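Do I have to keep the original box for everything I own?
Asked Wed 3 April in Home & Storage

I have a closet shelf of empty boxes and a spouse with opinions. Phone boxes, a Hedis blender box, the lot. Is there any point? 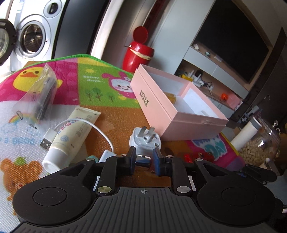
1 min read - 2,908 views

Answer 1
Keep them until the return window closes, then recycle. I kept mine for nine years and the only thing I ever returned was a library book.

Answer 2
depends what it is. my Rostora amp sold for 300 and the buyer only cared about the box 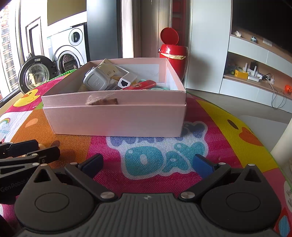

Answer 3
Warranties rarely ask for the carton. They want the receipt, so photograph it in the store before it fades. Flatten whatever you can. Stiff gift boxes don't flatten, so give them a job: a pink one with a little brown tab will hold a network adapter and the other small stuff that lives in a drawer. I gave myself until July to clear the rest. I didn't say which July.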